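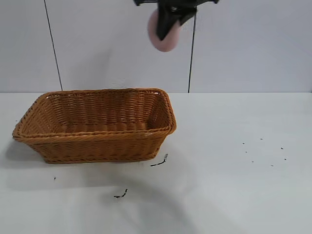

11/7/19
Odach cell, sponge-to-basket set

Picked the set back up with the foam sponge as the only object. The task string stays "put the sponge in the basket." Start pose is the same as in the October batch, arm parked high, fingers open, sponge somewhere on the right half of the table. Basket goes on the left, long side to the fixed view, and gets moved a little between runs so the policy does not learn one drop point.

Recorded 83 episodes today, all teleoperated. Running total for the task is now 2190, counting the October material. Two of today's are marked bad. In the first, the gripper closed on the table side of the sponge and the operator reset without ending the episode. In the second, the joint log stops before the release. Both stay on disk with the reject flag set. Please do not delete rejects from Vudon, the index breaks and has to be rebuilt by hand.

Grasp notes. Foam gives, so the width reading at contact is not a usable success signal. The fingers keep closing after they have hold of it and the reading drifts down over the next second or so. The old rule (width above threshold = object held) calls most of these correctly but misses grasps near the edge of the disc, where there is less foam between the fingers. I went back to labeling held / not held from the fixed view. Slower, but the labels agree with what happened.

With the sponge held high by its upper part it tilts. Left this in. If we only keep level grasps the policy will see nothing else, and at test time it will tilt anyway.

Release height: October episodes mostly let go well above the rim. The sponge is light and sometimes bounced off the far wall of the basket and out. Today's instruction to operators was to come down until the sponge is below the rim, then open. Some did, some let go early. I have not filtered on this. Suggest a per-episode release height field, computed from the joint log, so whoever trains can cut where they like. Script is half written, in the Gökçe folder under tools.

Basket contact: the wicker rim catches the fingertips when the arm comes in low from the right. If it drags the basket, keep recording as long as the sponge ends up inside. If the basket tips, end the episode and flag it.

Lighting: overheads only. The arm puts a soft shadow on the front of the table, and it moves with the arm. Tried the side lamp to fill it and got a second shadow off the basket that was harder than the first. Lamp is off again. All of today's episodes are overheads only, so no lighting tag needed.

Table: small black bits on the white top again, a loose scatter of specks on the right and a couple of curved pieces nearer the basket. Don't know the source. Wipe down before the next session. It matters a little for the background check, which compares the empty-table still against the first image of each episode and raises a warning on small dark regions. I raised the area threshold so it stops complaining. Put it back after cleaning. The cables against the wall trip the same check if they swing, so let them settle before starting.

Sync: offset between the Vivex clock and the image stamps was stable all session. No correction applied. The October files still need theirs, see the readme there before mixing the two.

Split: hold out by basket position, not at random. Random split puts near-copies of the same run on both sides and the validation number looks better than it should. Two positions are reserved for validation, far left and close to the front edge. They are marked on the layout sheet. Do not train on them.

To do
- wipe table, restore area threshold
- finish release height script, run over October too
- relabel held / not held for October, edge grasps first
- check disk space on Vudon before the next batch
- decide on a second object. A stiffer one would let us test the width rule properly. Same basket, same start pose, new task string.

Arm parked, e-stop in, recorder shut down clean. Battery on the handheld controller is on charge.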